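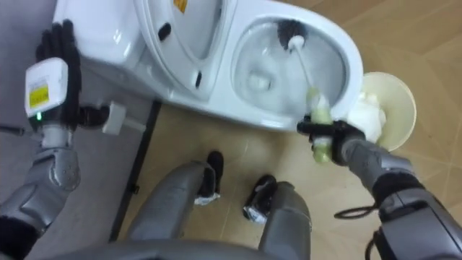

Visiting Lake Melten: Frequently Asked Questions

Where is Lake Melten?

The lake lies in the hills north of the village of Sistby. Take the paved road out of the village past the church and keep left at the sawmill. The road ends at the Sistby landing, where you will find parking, the boat ramp and the start of the shore trail. A second, smaller entrance is on the Daltitz side, at the end of a gravel road that is not plowed in winter.

Is it a natural lake?

Yes. Melten was left behind by a glacier and has never been dammed. It covers 859 acres and is 86 feet deep at its deepest point, off the east shore below the cliffs. The south end is shallow and fills with reeds by midsummer. The level drops a little in dry years, and the gravel bar near Daltitz then shows above the water.

What kind of forest is around it?

Mostly spruce and pine, with birch along the streams. The west side was cut and replanted several decades ago, so the trees there are all close to the same age and the rows can still be made out from the trail. The east side is older and more mixed. Ritva Saarinen's booklet on the trees of the east shore is sold at the landing kiosk and covers the ones you are likely to pass. 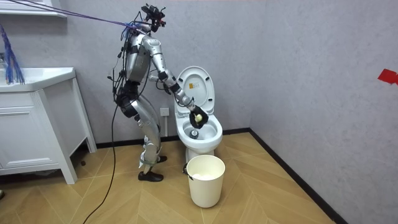
How long does it take to walk all the way around?

Most people need five to six hours with a stop for lunch. The trail is flat on the west side and rocky on the east, with a short climb to the cliff overlook. There are two footbridges. The northern one can be under water in April, and when it is, the only way across is the forest road farther up, which adds about an hour. Conditions are posted on the board at the landing.

Can I swim?

You can swim anywhere outside the boat ramp and the marked reed beds. There are no lifeguards. The beach at the landing slopes gently and suits small children. The water below the cliffs gets deep right away and stays cold all summer.

Can I bring a boat?

Canoes, kayaks, rowboats and sailboats are welcome without a permit. Electric motors are allowed. Gas motors are not, except on the ranger's boat. Rinse your hull at the wash station before launching if it has been in another lake in the past month. Canoe rental is run by Guimarães Boats from May to September, and they take reservations by phone only.

Do I need a fishing license?

Yes, for anyone 16 or older. Day licenses are sold at the kiosk. The lake holds perch, pike and some whitefish. The reed beds are closed to fishing in May, when the pike are spawning in the shallows. Ice fishing is allowed once the ranger has opened the ice, and you may leave your shelter out overnight.

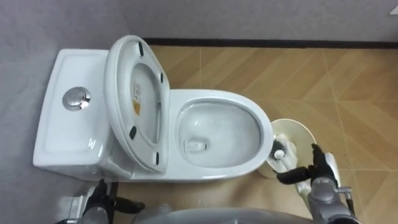
Is there enough parking?

The landing has room for roughly 200 cars. It fills by 11 a.m. on warm days in July. Please don't park along the road, which the log trucks use all year. The Daltitz lot is much smaller and has no room for trailers.

Are dogs allowed?

Dogs are allowed on a leash on all trails. They are not allowed on the landing beach from June through August. The small cove beyond the boat ramp is open to them all year.

Where can I stay overnight?

Tent sites are on the west shore and can't be reserved. The cabins near the landing are rented by the night and have beds, a kitchen corner and a bathroom. Solange Bittencourt handles cabin bookings at the Sistby office, mornings only. Bring your own sheets and towels.

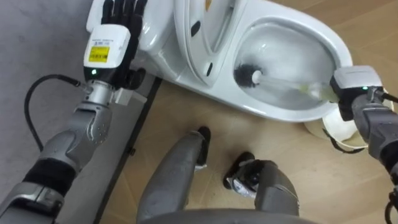 What do I have to do before I leave a cabin?

Checkout is at 10 a.m. Wash the dishes, take your trash and recycling to the bins behind the kiosk, and strip the beds. Sweep the floor, including under the bunks, where pine needles collect. The bathroom is part of the cleaning too. Scrub the toilet with the brush, getting the head right down into the bowl as in the photo, and then flush. Return the key to the box at the office. A cleaning fee is charged if the cabin isn't ready for the next guests.

Can I make a campfire?

Only in the stone rings at the tent sites and the landing, and only when there is no fire ban. Bans are common in June. Firewood is sold at the kiosk. Cutting branches or taking dead wood from the east side is not allowed.

Can I pick berries and mushrooms?

Yes, for your own use. Blueberries are usually ripe on the west side by late July.

Is the lake open in winter?

The Sistby landing is open all year. The cabins close in November and reopen in March. A ski track is set along the west shore when there is enough snow, normally from January.

Related pages
Trail conditions at Lake Melten
Cabin prices and booking
Getting to Sistby by bus
Fishing rules and seasons
The Daltitz gravel bar
Map of the east shore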